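Pantry and Table Notes: Storing and Serving Ketchup
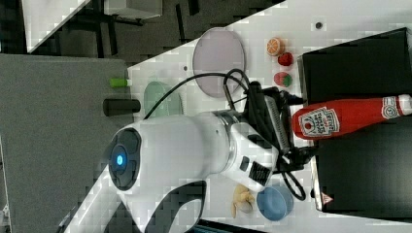

The August issue covered mustard and vinegar, and several readers wrote in afterward to say that ketchup should have come first. Fair enough. It is the condiment most households go through fastest and the one most often kept in a way that makes it harder to serve.

The product itself is simple: tomato concentrate, vinegar, a sweetener, salt and spices. Its flow is less simple. Ketchup is a shear-thinning fluid, meaning that it resists movement when left alone and thins when it is pushed or shaken. A bottle that gives nothing for several seconds and then gives too much is behaving normally. Once enough force is applied to start the flow, the resistance drops, and the same tilt that produced nothing now empties a quarter of the contents onto the plate.

Orientation. A bottle laid on its side will spread its contents along the lower wall, with the air pocket along the upper one. For a few minutes at the table this does no harm if the cap is fully closed. For storage it is a poor position. The contents sit against the cap seal without draining properly toward it, and any residue under the lid works its way into the hinge or thread. Bottles designed to stand on the cap should be stored on the cap. Bottles with a narrow neck and a small cap should be stored upright on the base and turned over a short time before the meal, held in a cup or a door rack if they will not balance.

Separation. The clear liquid that comes out first is serum, mainly water and dissolved sugars that have left the tomato solids. It is harmless. With the cap closed, shake the bottle ten times along its long axis, then wait for the contents to settle toward the opening. Shaking from side to side does very little in a tall bottle.

Temperature. An unopened bottle keeps in a cupboard away from the stove. After opening, follow the label, which will usually ask for refrigeration. The acidity slows spoilage, but color and flavor decline sooner at room temperature. Cold ketchup is thicker, so take it out when the plates go on the table.

Cleaning. Dried ketchup around the opening narrows it and is the usual cause of a jet that goes sideways. Wipe the opening with a damp paper towel after each meal and rinse the cap under warm water once a week. Let the cap dry before closing it – trapped water ends up as the first thing out of the bottle.

Plates and bowls. Tobiloba Iyamu, who runs the supper table at Trestden, sets out a small bowl for ketchup and leaves the bottle in the kitchen once it has been filled. Her reasoning is portion control and a cleaner tablecloth. The method works for four people or more. Below that, the bowl wastes more than it saves, as whatever remains has been dipped into and should be thrown out. It should never be scraped back into the bottle.

Glaze matters slightly. Tomato and vinegar will not mark a sound glazed surface in the length of a meal. Unglazed rims and crazed surfaces will take color, and pale plates show it first. Soak these in cool water soon after the meal, then wash as usual. Plastic bowls stain more readily than ceramic, particularly if hot food has been in them, and a paste of baking soda left on for half an hour removes most of it.

Buying sizes. The 1000 ml bottle offered through the Lalis order sheet is good value for a household that uses ketchup several times a week. Smaller households should stay with a smaller bottle, as the last third of a large one tends to be opened and closed for months. Write the opening date on the label in marker. It takes a moment and settles most arguments at the refrigerator door.

Getting the last of it. Stand the closed bottle on its cap overnight in a jar or a deep mug. If a coating remains on the wall in the morning, add a tablespoon of vinegar, close, shake, and use the result the same day in a salad dressing or a pan of beans. Do not use plain water and put the bottle back, which dilutes the acid that preserves it.

Order sheets for Lalis are at the Nwachukwu counter and close on Monday at noon. Quote item 239 for the large bottle. The next issue will cover pickles and relish, including how long the brine can be reused.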